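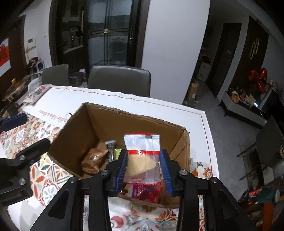 Achilleas Xenos told the group, before we had our visitor badges on straight, that anything in a crinkly wrapper is harder for a robot than a car door. He said it twice, the second time to a man who had asked about car doors.

So that was the open day at Clevum, 06/03/2022, and I'm writing it up because I promised the people at work I would in exchange for the gas money. The drive is 80 miles, the last few behind a tractor. Parking was free and there was a sign pointing to it, which puts Clevum ahead of the last two places I visited.

They split us into groups by the color of the dot on your badge. Mine was green. Green started with the slideshow, and I won't say much about the slideshow except that it had 158 slides according to the little number in the corner and we got through the first dozen before Xenos gave up on the clicker and took us to see things. I would like to have known what was on slide 90.

First stop was the bin picking cell in the main building. This is the one they send the videos out about. An arm behind a yellow fence takes plastic bottles out of a tote and puts them in another tote. When the second tote is full a person carries it back to the first position and the arm starts over. I watched through a full cycle and found it very restful. A woman from Rodetti, where they pack frozen pastry, wanted to know the cycle time, and got an answer with the words "depending on" in it. She wrote that down.

The suction cups were the interesting part to me, because we have the same trouble with ours. They clog. Theirs clog too. The engineer at the cell was cheerful about it and showed me the brush he uses, an ordinary toothbrush. I asked whether there was an official cleaning procedure and he said that was it.

Second stop was the one I'd come for. No fence, no arm, just a kitchen-table sort of job: people working through household chores with hand-held grippers, so the machine can be taught from what they do. The chore was snacks. You have a cardboard box with its flaps gone and a jumble of packets inside, and a gripper with two ribbed blue pads, and you reach down and lift one out. I can report that from a few feet off it looks like nothing at all. The packet comes up between the pads, standing on end, shiny film catching every light in the room, and you think, well, my nephew can do that.

Then they let me try.

You hold the thing below the fingers and squeeze, and the first thing you learn is how much you usually know from your fingertips. I pinched the box. I pinched a packet by its corner, where there was only film, and it slid away under its neighbors. When I finally got a decent hold I squeezed so hard that there was a small crunch, and the Rodetti woman gave me a look of professional concern. Crushed product is apparently a sore point over there.

Xenos says they have more than 1,000 of these runs saved up and the clumsy ones get thrown out. He didn't say which kind mine was. I asked why they bother with a patterned table covering and all the clutter of a real room when a gray bench would be easier to see against, and his answer was that people don't eat snacks off gray benches. He may not have visited our break room.

Somebody from Papadakis asked how long before the robot does it unaided. The honest-sounding reply was that it does already, some days, with some packets, and that see-through wrappers are still a headache for the cameras because half of what they see is glare and the other half is whatever's inside. He wouldn't give a percentage. I've sat through enough sales visits to be grateful for that.

Lunch was sandwiches, wrapped in film. I think that was an accident.

After lunch was the partner hall. Distico had a stand with a conveyor on it going round in a loop, carrying the same blue boxes past you until you started to recognize individual ones. They gave me a pen and a brochure on sensors. The pen works. I also got talked at for a while about a warehouse program that draws your warehouse in 3D, which seems like a lot of effort when ours is on the other side of the door.

For anybody at our place thinking of going: they run another one in April. Get the morning slot, ask for the gripper table first while the line is short, and wear shoes you can stand in. The coffee is by the loading dock, past the restrooms, and you have to ask for milk. If you want the brochure it's on my desk under the Rodetti card. She'd like somebody to call her about suction cups.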